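Home Docs Data Tools Changelog Contact

Bidura Bench Chores: data card

Bidura Bench Chores is a set of teleoperated and assisted recordings of small tabletop jobs. It was put together to check one narrow question: which chores from a repair bench or a kitchen counter can a low-cost arm finish without a person stepping in. Short version of the results so far: some sorting, very little handover.

## Contents

- 126 episodes, split by task family
- 58 of them include a person's hand in the work area
- 3 task families: sort, wipe, hand over
- Per-episode label: finished, finished with help, stopped

Episodes vary in length. Nothing was trimmed except idle time at the start. Stopped episodes are kept in the set and should not be filtered out before computing success.

## Task families

**Sort.** Small parts are moved from a loose pile into a container. Parts are rigid. Mixed materials are allowed.

**Wipe.** A folded cloth is dragged over a marked patch. The patch is scored by hand afterward, clean or not clean, with no partial credit.

**Hand over.** A person and an arm pass a container between them, in either direction. The container may hold parts. A handover counts as finished when one side has full hold and the other has let go. If the contents spill, the episode is stopped.
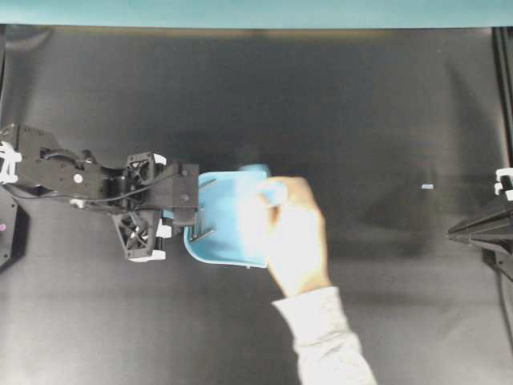 Figure 1. Hand over, tray with three thin metal rods, held at the gripper of the left arm.

Shallow trays are the hardest objects in this family. The rim gives the fingers little to close on, and any tilt shifts the contents. Policies trained only on sort episodes tend to close too early, before the rim is between the fingers. We tried the Girnar baseline and the Chisholm baseline with default settings, and neither is ready to run next to a person without a stop switch in reach.

## Known problems

- Bright lighting on the work area washes out light-colored objects and hands. Do not rely on color alone for segmentation.
- Hand motion blur is common in hand over.
- Episode 86 has a wrong task label in release one. It is a sort episode.
- The wipe scores come from a single rater.

## Intended use

Offline evaluation and small-scale imitation learning. The set is too small to support claims about chores in general, and it has no soft goods apart from the wiping cloth.

## Related

- Bromari gripper notes
- Girnar baseline, setup and weights
- Chisholm baseline, known issues
- Bidura labeling guide
- Changelog, August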